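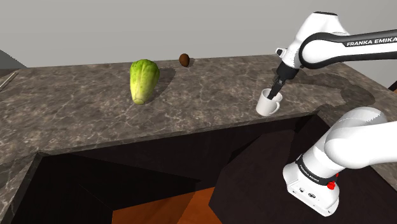
Read the Nullico paper last night. Headline is 100 out of 100 mug pickups in sim, policy trained on 12 demos. Colour me unconvinced.

2/ Every one of those 100 starts from the same counter layout. Vary the start poses and the number drops, but you have to dig through the appendix to learn that.

3/ So I'm rerunning it in our Olance setup. A kiwi and a cabbage as distractors - nothing fancy.

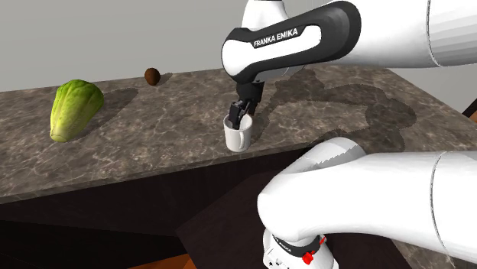 Fingers inside the rim, our rerun. Not scored as a grasp yet.

4/ No real arm anywhere in the paper either. The authors say hardware results are coming in July. Fine, I'll wait. Until then please stop calling it "solved" in my replies.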